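Filed under: Shop Floor Notes / Automation
Reading time: 4 min

The portioning cell has been live for a full quarter

I run process engineering for a contract kitchen that makes chilled salads and cooked grains for hospitals and office canteens. The company is called Biruvis. We moved the portioning line over to robots before the winter, and several people have asked me in the comments what changed for the crew. I have put it off because the interesting part is dull to write down. It is mostly task lists.

First, the hardware. The cell is two arms over a belt, with a weigh station after each one. The integrator was Plidoletti. The scheduling software is called Bilgin, and it came bundled whether we wanted it or not. An arm takes a tray, fills it from a hopper, and the scale accepts or rejects it. In February the cell ran 2588 trays on its best shift. The manual line it replaced was planned at 421 trays per station per shift, and people usually hit that number.

The scale data is good. Overfill is down and the spread is narrow. I expected both and they are the least useful thing I can report.

What I did not plan for well was the time between batches. On the manual line, a changeover was spread over everyone. Each operator rinsed their own scoops and bowls, wiped their own section, washed their hands and started on the next product. It took a while, but it was in parallel and it doubled as a break from standing in one position. With the cell, the arms stop, the hoppers come off, and two people do the entire changeover while the schedule clock runs on a screen over their heads.

The first version of that screen showed the remaining minutes in red. The operators asked for it to be removed. I argued for keeping it, on the grounds that the number was accurate. They were right and I was wrong: with the countdown visible, rinse steps got shortened, and we had a run of failed swabs on the hopper seals. The screen now shows the step number and the product name. The swabs have been clean since the change, though I would want a longer period before claiming one caused the other.

The job titles changed too. "Portioner" no longer exists on the rota. There are cell operators, who clear faults and do changeovers, and prep operators, who feed the hoppers. Pay for the cell role went up one grade. Pay for prep did not, and prep is the heavier job now, with over 382 kg of cooked grain lifted per person on a bad shift. That is a real complaint and it is still open. I have asked for a lift assist at the hopper. Plidoletti quoted one, and the quote is with purchasing.

Skills are the other item. A portioner with long experience could tell by feel that a batch of bulgur was too wet. The arm cannot. It doses wet bulgur to the gram and the scale passes it. We caught this when a canteen sent back a delivery, and the fix was a manual check upstream: a sample is pulled from each batch, drained, and looked at by someone who knows what it should look like. Bilgin has a field for the result now. It is a pass/fail box with a comment line, and the comment line is the part I read.

So there is a bench again. It has hand tools on it and a person works at it -- the same work, more or less, that the line used to contain everywhere in small amounts. The sample goes into the strainer, sits for the set time, gets turned out into the small bowl and is checked. Hands are washed before and after.
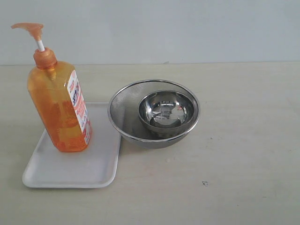
Batch check bench: hand soap on its tray, mesh strainer with the small steel bowl inside.

I timed the check for a week. It adds a few minutes per batch, and the cell waits for it. Management asked whether a moisture sensor could do the same thing. Possibly. We trialed an inline probe from Pusta and it read well on rice, badly on bulgur and not at all on anything with oil in it. The probe is back in its case. I may try it again with a different mounting, further from the steam.

Two points for anyone planning a similar cell. Write down every task on the manual line before you remove it, including the ones that take ten seconds and have no name. And put the changeover labor in the business case as its own row -- ours was folded into "cleaning, misc." and it took me most of the quarter to pull it back out.

Next post will be on hopper seals, with part numbers.

Posted Mar 5, 2025

We use cookies to remember your settings and to count visits. By continuing to read you accept this. Manage preferences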